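Print | E-mail

Which house did the old premier rent as a student in Tudow?

mapleleaf70: Book just says "a room near Lamard Street", no number. Walking over in September and want the right neighbourhood at least.
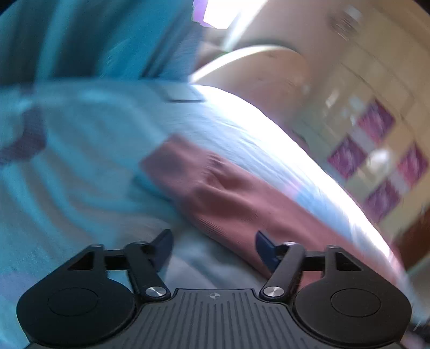 Anyone know if theres a plaque?

gumboot_6

No plaque. It was 21 Lamard, upstairs at the back – the landlady's ledger is in the Lusach library, ask at the desk. He moved to Gallardo Court after exams.
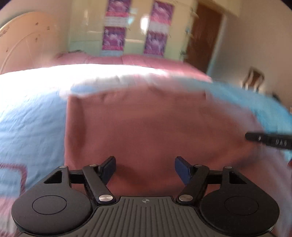 Front's been redone, different colour now, but the side lane is the same.

tudowlocal

pretty sure it was Gallardo Court the whole time?? my uncle allways said so

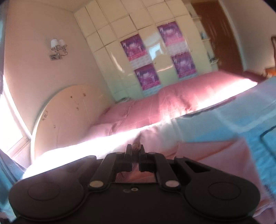
Related
- Premier's first law office, Lusach
- Old Tudow tram stops
- Who built Gallardo Court?

Contact | © Tudow Answers | Back to top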